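Protokoll Spielkreis Drovel, Februar, 16 Uhr - geschrieben von mir, Ilir Kolev, diesmal wieder mit zu viel Kaffee

**1. Kaufladen**

Wir haben lange über den Kaufladen geredet (fast zu lange!) und uns dann geeinigt: Er bleibt, aber das Spielobst bekommt endlich einen festen Platz.

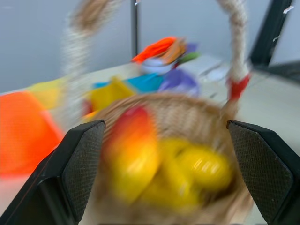
Das Obst hat bisher in jeder Kiste ein bisschen gewohnt, das will wirklich keiner mehr. Ich hab den Henkelkorb vorgeschlagen, den mit dem roten Band am Henkel, und alle waren sofort dafür. Gemüse kommt extra, darüber reden wir beim nächsten Mal.

**2. Schuhe und Tücher**

Die Turnschuhe brauchen wir weiter fürs Schleifebinden, sie sollen aber ins untere Regal. Bei den Tüchern gab es zwei Meinungen, falten oder einfach stapeln - ich war für stapeln, überstimmt. 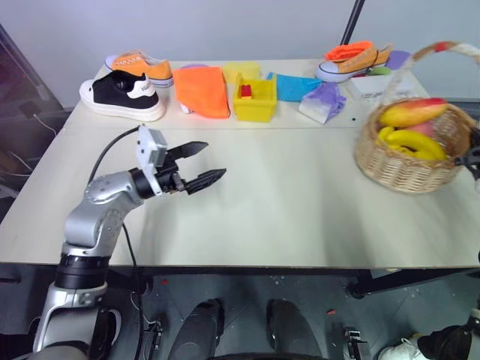
Gefaltet wird also ab sofort, und zwar gleich nach dem Spielen. Neue Kisten gibt es bei Fandard für 23 Euro das Stück, im Topf sind noch 725 Euro. Wir nehmen erst mal eine und schauen, ob sie ins Regal passt.

**3. Rückfragen**

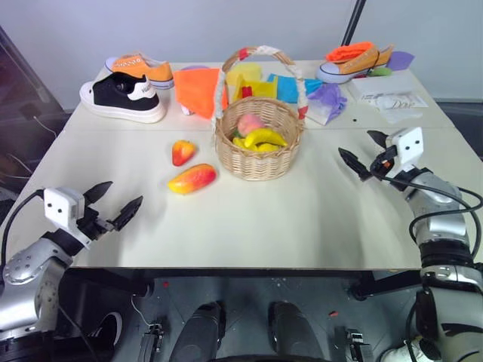
Wohin mit Obst, das kaputt ist?

Bitte auf die Fensterbank legen, ich nehme es mit und klebe, was sich kleben lässt.

**4. Sonstiges**

Aufgeräumt wird künftig 30 Minuten vor Schluss. Den Schlüssel für den Schrank hab ich, der Ersatz hängt im Büro.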